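# Plolier 2 for placing tasks: a review after one November with the dish rack

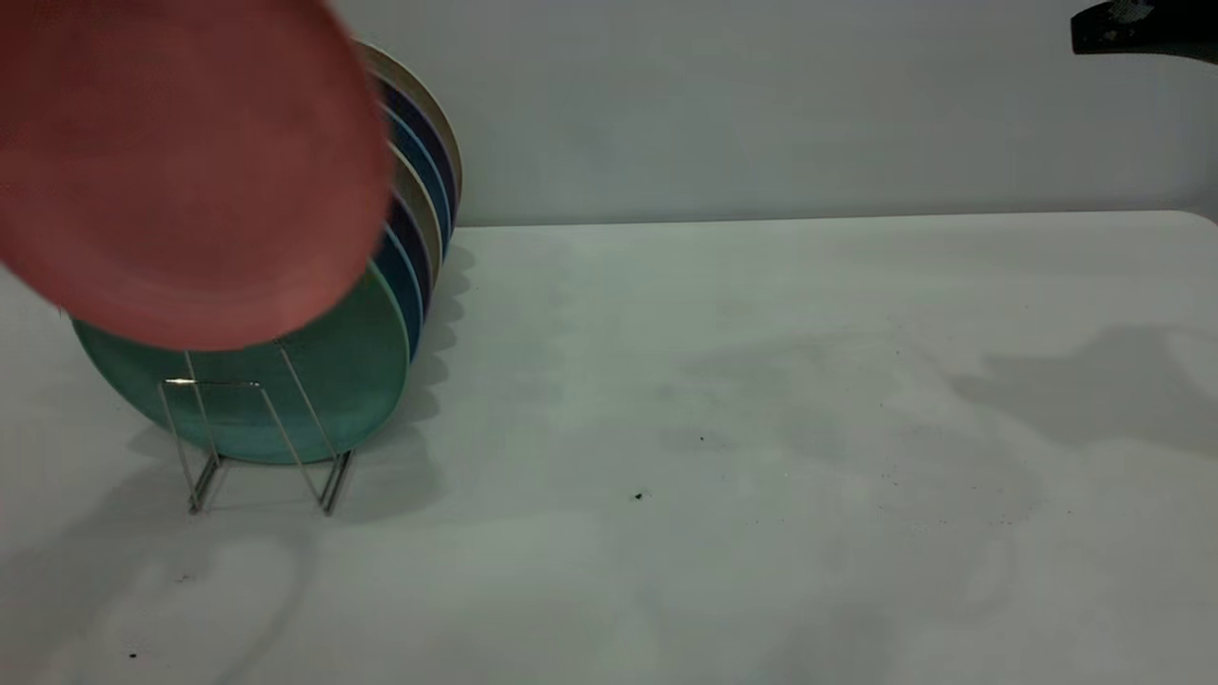 Liv Magnusson

I wanted a motion planner which I do not have to be afraid of. This is the short version of why I bought a licence for Plolier 2, and I write the long version because when I was searching I found only the vendor's own pages and two forum threads from people who were angry.

My work is with one arm, one table and a lot of plates. The task is to take plates and put them on edge in a wire dish rack, one behind the other, and later to take them out again. It sounds easy. The slots are narrow, the rods are thin and shiny, and when the rack is nearly full, a plate which comes in at the wrong angle touches its neighbour. Before, I used Tiline, which is free and which many of us learned on. I still like it, and I will compare the two where it is fair.

## Installation

Plolier installs as one package with its own planning server. On my machine (a normal office computer, no special graphics card) it was running in 17 minutes, including the robot model. The import of the model complained about two joint limits and told me the exact line in the file. I was grateful for this. Tiline would have accepted the file and then behaved strangely in the afternoon.

The licence check needs internet at each start. If your lab network is closed, you must ask for an offline key, and I waited four working days for mine.

## Perception side

Plolier is not a perception tool, but it has a small module called Arnasier which takes a depth image and gives back obstacles. You can also feed your own. I tried both.

With plates, Arnasier is good. It fits a disc, gives the tilt, and draws the result over the camera picture so that you can check it. Matt plates work best. The pink one and the teal one were found on almost every attempt, and the dark blue ones came a little less often, I think because my camera gives poor depth on dark surfaces. When the plates stand close together, only the rims are visible one after another, and then it sometimes joins two rims to one thick plate. For planning this is harmless, it is only more careful than necessary. For counting free slots it is bad, and I keep my own slot list now.

With the wire rack, Arnasier is weak. Thin metal rods almost disappear in the depth image, or they appear in pieces with bright points between them. The manual says to lower the minimum feature size. I lowered it, and then specks on the table became obstacles too, and the arm made a polite curve around nothing. What I do instead is to load the rack as a fixed mesh and register it once each morning. It takes three minutes and I recommend it from the first day.

Shadows on the table I was worried about, but they made no trouble. The module looks at depth first and uses colour only to separate objects which touch.

## Planning

Here is the part I paid for. You describe the held plate as attached to the tool, you give the goal pose in the slot, and you can put what they call a corridor on the last part of the path. Inside the corridor the plate may move only along one direction and tilt only within a limit you choose. In Tiline I had written this by hand with many waypoints, and each time the rack moved a little, I corrected all of them.

I made a small test with the same plates and the same start positions. Of 73 placements with Plolier, 14 needed a second plan, usually when the last free slot was between two plates. The second plan was found in all cases except one. I did not make the same test with Tiline, so I will not claim a factor. My feeling is that I press the stop button much less.

Planning time is fair. The free movement above the table is planned before I can lift my hand from the keyboard. The corridor costs more, and my slowest one took 970 milliseconds. If you need to plan again while the arm is moving, this may be too slow for you.

One thing I did not like: the default path between pick and place is the shortest in joint space. With a wide object like a plate it gives large swings with a lot of tilt, passing low over the ones already standing. It is free of collisions on paper, but I did not enjoy watching it. Set `carry_clearance` higher and add an orientation cost. Both options exist, and both are hidden in the advanced page.

## Control

Plolier sends trajectories and leaves the control to your driver. I use the Lehtinen driver with it, and the two agree well as long as the rate is the same on both sides. If not, you will hear it in the joints, a small dry rattle. There is no warning in the log. I lost one evening to this and the support answered next morning with the correct setting, so I cannot be too angry.

There is a contact option that stops the motion when the measured force is above a limit. For putting a plate into a slot I find it necessary. Start with a low value and go up slowly. Mine is now set so that the plate can brush a rod without stopping, but pressing on one will stop it.

## Tools around it

The viewer is the nicest part for daily work. You can pull a slider through the planned motion and see the distance to the closest obstacle at each point, in millimetres. When something goes wrong, the whole request is saved in one file and you can replay it at your desk without the robot. I have sent such files to a colleague in another city and she saw the same failure as I did.

The Python interface is clean, the C++ one is older and the names do not match. The manual is complete, but its order is difficult. Read the chapter on attached objects before the chapter on goals.

## Good and less good

**Good**

- Corridor for the last part of a placement
- Clear messages when the model has errors
- Replay files

**Less good**

- Thin metal objects in Arnasier
- Default carrying motion is too low and too tilted
- Licence check at each start
- Silent when the driver rate is wrong

## Would I buy it again

Yes, for placing in tight spaces. If you only move boxes from one open area to another, stay with Tiline and save the money. I have renewed for one year, and I have asked them for a wire object type in Arnasier. The answer was that it is on the list for the spring version.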